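Questions I get asked about the Clestanness swap table
Efua here. I run the swap mornings, and these are the things people email me most.

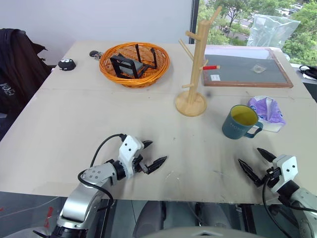
Do I have to bring something to take something?

Come with empty hands if you like, especially the first time. Most people find they've got something at home for the next one once they've seen what's on offer. We don't use tokens or points. We tried tokens one May and spent the whole morning arguing over whether a slow cooker was worth three jigsaws!

What can I bring?

Clean, working household bits. Kitchen gear, books, toys, craft supplies, picture hooks, pot plants (people go mad for pot plants), kids' clothes up to size eight. If you'd be happy to give it to a mate, it's fine.

What can't I bring?

Mattresses, car seats, bike helmets, opened food, anything with a gas bottle. Please don't bring your old encyclopaedias either. I love them too, but I've still got two sets in my garage and my partner has opinions.

Can I bring electrical things?

Small ones, yes, as long as you hand them to Farzad Bakhtiari first. He tests and tags them while you wait and it takes a few minutes each. If he knocks something back, it goes home with you – sorry, our skip space is tiny.

Is there a size limit?

If you can carry it up the stairs on your own, bring it. For furniture, pin a card with your phone number to the noticeboard and sort it out between yourselves. Sveva got a lovely bookcase that way and only had to move it two streets.

How many things can I take home?

There's a limit of 20 items per household, and hardly anyone gets near it. Teachers stocking a classroom can have more, just have a word with me before you start loading up the car.

What happens to the leftovers?

Amerley Darko takes the books and clothes to the op shop the same arvo. Toys get boxed for next time. Odd bits of crockery go to the mosaic group, who are always after blue.

Can I sell things?

No, it's all free. There's a tin by the door for the hall hire if you've got coins rattling around, but no one's watching it.

Where do I park?

Out the back is easiest. Please leave the two spots nearest the ramp for anyone who needs them.

Can I reserve something I've seen on the Facebook group?

I used to say yes and it got messy – people forgot to come, and I'd be left minding a bread maker. So it's first in now, for everybody, me included. I've missed out on some beautiful baking tins.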